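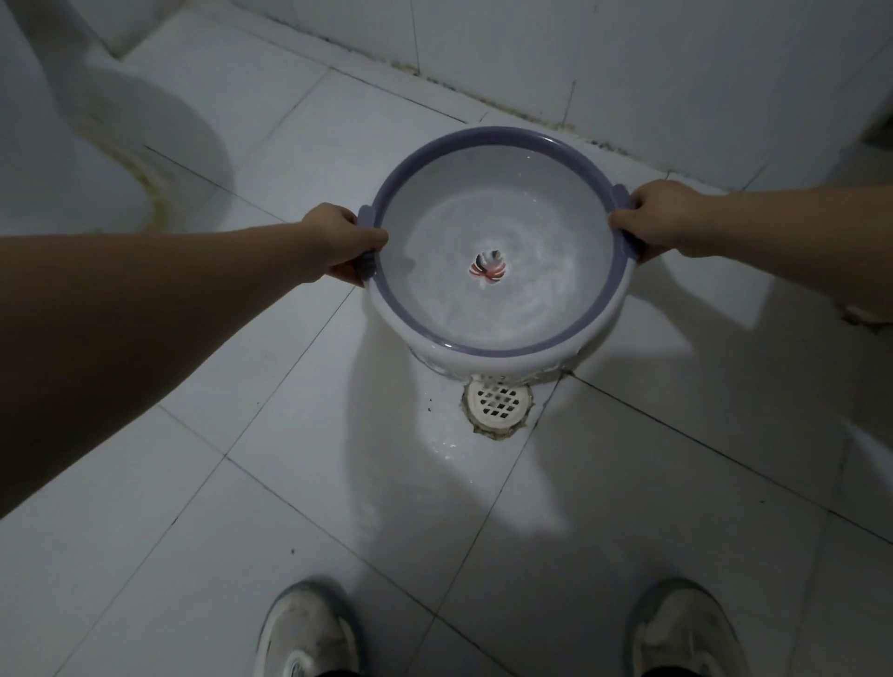
The water in apartment 14 went off at six in the morning and came back at four in the afternoon, and it had done this since the start of November. The notice downstairs said the Ornel company was replacing the main under the street. It gave a number to call. Lilian Lema had called it and listened to a recording about office hours.

So she saved water. She filled the basin before bed and left it on the bathroom floor, next to the drain, and in the morning she used what was in it. She washed her face with a cup dipped from the top. Then she washed what needed washing, and what was left went down the drain.

The basin had come from her aunt's house in Mendoza. It was white with a purple rim and had a handle on each side, and in the middle of the bottom was a striped decoration, pink and red and black and white. When she was small she had been told it was a flower. Her cousin said it was a candy. They had argued about it while their feet were in the water, and her aunt had said it was whatever would keep them sitting still.

Her aunt had died in the spring. The cousin took the table and the good sheets. Lilian took the basin, a bread knife, and a coat that didn't fit her. She had carried the basin onto the bus with the coat folded inside it, and the driver had made her hold it on her lap all the way.

At seven there was a knock. It was Pylyp Derkach from downstairs, in his work jacket from Kistell, the place that repaired elevators.

"You have a leak," he said.

"I don't have any water," Lilian said. "How can I have a leak?"

"My ceiling is dripping."

"Since when?"

"Since last night. Maybe before. I was on nights until yesterday."

She let him in. He took off his boots without being asked and stood in the hall in gray socks, looking at the bathroom door as if it might be locked.

"Show me where it is in your place," she said. "I mean, point."

He went into the bathroom and looked at the walls, then at the floor. He pointed at the drain.

"There. It comes down next to my light."

They both looked at the drain. The grout around it was dark and had been dark when she moved in. She had scrubbed it with a brush and with vinegar and then with something from the hardware store that made her eyes run, and it stayed the same color. After that she stopped looking at it.

"How do you empty that?" he asked. He meant the basin.

"I pour it out."

"All at once?"

"How else?"

"Slowly," Pylyp said. "If you pour it all at once the drain can't take it. It goes out to the sides. If the seal is bad, it goes down to me."

"You fix elevators."

"I know what water does."

She thought this was probably true. She asked him to go downstairs and watch his ceiling, and he went, leaving his boots by her door. She waited until she heard his door close under her. Then she called him on the phone so they could talk while she did it.

"Are you under it?"

"I'm on a chair."

"I'm going to pour a little."

She crouched and took the basin by the handles. It was heavier than she expected it to be, as it was every morning. She moved it so the edge was over the drain, and the water went around inside and would not settle. She had put the phone on the shelf with the speaker on, and she could hear him breathing.

She tipped it. Some of the water went in the drain and some ran out over the tiles toward her feet. She leveled the basin again. 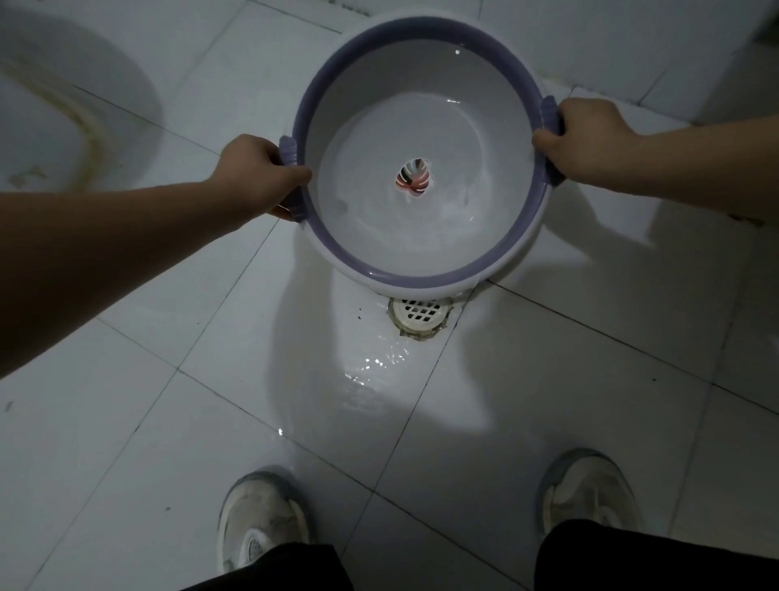 She held the basin over the drain and waited for him to say something.

"Well?" she said.

"Wait."

She waited. Her arms had started to hurt. The striped thing at the bottom moved a little, or the water on top of it did. Held like this it looked more like a leaf. She wondered if her cousin still thought it was a candy. They hadn't talked since the funeral, except about the sheets.

"Nothing," Pylyp said from the shelf.

"Nothing at all?"

"No. Wait. One drop." There was a scrape, which was the chair. "Now 2. It's slow, but it's coming."

"So it's the drain."

"It's the seal at the drain. I told you."

She put the basin down away from the wet part of the floor and dried her hands on her pants. Then she got the mop.

When he came back up for his boots he had a tube of sealant with him, already half used, and a flat knife. He said the floor had to be dry for a day first, and that the stuff needed another day after that. She could not pour anything there in between.

"Where do I pour it?"

"The toilet. The kitchen sink."

"The sink is slow."

"Then the toilet."

He put the tube on the shelf and sat on the hall floor to do up his laces. He asked her where she got the basin. His mother used to have one almost like it, he said, but with a fish. She bought it in Clondiria when they lived there, and he had been washed in it until he was too big, and then the dog was.

"What happened to it?"

"The dog?"

"The basin."

"It cracked. My father stood in it to change a bulb."

Lilian laughed, and then asked if he wanted coffee. There was enough water in the kettle for 2 cups. He looked at his watch and said he had to sleep, but that he could drink it fast.

They drank it standing in the kitchen. He told her the building on the next street had already got its water back, all day, with good pressure. She said she would believe it when it reached her own faucet. He washed his cup with a spoonful of water from the kettle, which she had never seen anyone do, and set it upside down on the counter.

After he left she opened the bathroom window to dry the floor. She carried what was left in the basin to the toilet and poured it in slowly, wiped the inside with a towel, and hung the towel over the door. Then she called her cousin. It rang for a long time, and she was looking for a pen when he picked up.

"Do you remember the basin?" she said.

"The one with the candy," he said.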